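September 25, 2019

Countertop sealer trial, continued from the June batch. Marble offcuts only this time, honed and polished, all from the same slab. Sealers on test are Trulov (solvent base) and Ustalon (water base). One honed piece left bare as control.

Prep: washed with neutral soap, rinsed, dried in the oven at 50 C overnight, cooled in the cabinet before weighing. Fulgencio Garrido did the second weighing independently and we agree on every piece except the small polished one with the chipped corner. Dropped that one from the set.

Application: one coat by lint-free cloth, 10 minutes dwell, buff off. Ustalon left a faint haze on the honed face that needed a second buffing. Trulov wiped clean but the smell hung in the room well into the afternoon - run the extractor next time. Cure 40 hours before any staining.
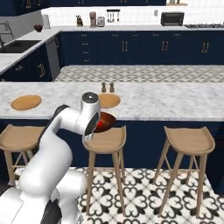 Stain agents: olive oil, black coffee, red wine, lemon juice. Drops placed by pipette under a watch glass. Lemon etched every piece, sealed or not, as expected. A penetrating sealer does nothing against acid and the data sheet should say so in larger type. Record etching separately from staining; the June sheet mixed the two and the scores are no use for comparison.

Oil is the one that separates the products. Control went dark at the first check. Trulov, honed: slight ring, mostly gone after a poultice. Ustalon, honed: darker ring, poultice only lightened it. On polished faces I can't tell the two apart by eye. Wine and coffee gave weak marks on the control and very little elsewhere.

Open points:
- Carretero want results on a 900 mm sample with a joint in it. Joint filler may take up sealer differently, so test the filler alone first.
- The Wotside gloss meter drifts after warm-up. Zero it before each piece until it comes back from service.
- Second coat on half of the Ustalon pieces, same cure, oil only.
- Reweigh everything after the poultice has dried out fully.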